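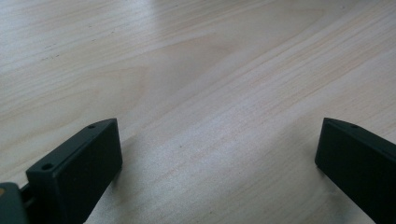 *3 min read · thread, 10 posts*

**1/10**
The Britden Household Advice Office has revised its guidance on keeping dry foods at home. The main points are set out in this thread. The full leaflet is available at the front desk on Kemitz Street and at every branch library. It replaces the version dated February 2020, and copies of that version should be recycled.

**2/10**
The guidance covers grains, flour, dried beans, nuts, seeds, pasta and sugar. It does not cover home-canned food, infant formula or pet food. Residents with questions about home canning should ask for the separate booklet, which has a green cover and was not changed this year.

**3/10**
Most of the calls we receive on this subject concern whole-grain flour and nuts. Both contain natural oils that go stale with time, and both keep poorly in a warm cupboard. Our advice is to buy them in small amounts. Anything that will not be used within four weeks is better kept in the refrigerator or freezer, in a container that closes well. White rice and dried beans are far less demanding.

**4/10**
A container should be clean and fully dry before it is filled. Please do not pour new stock on top of old. Empty the container, wash it, let it dry overnight, and put the older food back where it will be used first. Callers often tell us they skip this step when a bag is nearly finished, and we ask them to reconsider.
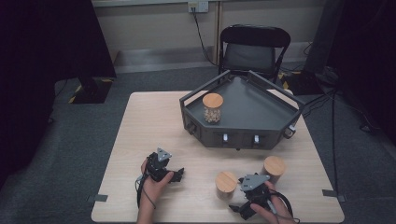

*Clear jar with a light wooden lid, in a gray tray.*

**5/10**
Lids vary a good deal. A lid that simply rests on the rim keeps out dust but should not be relied on against insects or damp. For long storage, choose one with a gasket or a screw thread. If you are unsure about a lid, fill the container partway with water, close it, and turn it over above the sink. Dry it thoroughly before use.

**6/10**
Labels should show the name of the food and the date it was packed. The best-by date from the original package may be added if there is room. Masking tape and a pencil are sufficient. Residents who use the Drerkix label sheets handed out at our March open house may continue to do so. We have a small supply left and do not plan to order more.

**7/10**
Place matters as well. Shelves above a stove, next to a dishwasher or beside a hot water pipe are poor choices. So is the top of a refrigerator, although it is widely used. A low cupboard on an inside wall is usually the coolest spot in an apartment. Clear containers belong out of direct sunlight.
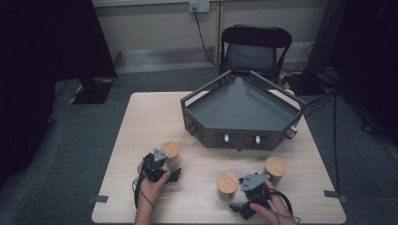
Households with limited cupboard space may find it easier to keep fewer foods and replace them more often. A standing list on the inside of the door is helpful. Write down what is opened, cross it off when it is gone, and take the list to the store.

**8/10**
On insects: if you find moths, beetles or webbing in one package, check every package on that shelf, including those that have not been opened. Throw out what is affected in a sealed bag and take it outside the same day. Vacuum the shelf corners and the holes for the shelf pins, then wipe with soap and water. We do not advise spraying insecticide where food is kept.

**9/10**
Several residents have asked where to buy in small quantities. The office does not recommend particular stores. For information only, the Mạch grain counter in the Kemitz Street market hall sells by weight and accepts customers' own containers, provided they are clean and weighed before filling. Its hours are posted at the entrance and have changed since our last notice.

**10/10**
The leaflet is in large print on request. Please allow four working days. Telephone advice continues on the usual number until 4 p.m. Corrections to the leaflet may be left in writing at the front desk, with the page number noted. Replies to this thread are read, but we are not able to answer questions about individual products here.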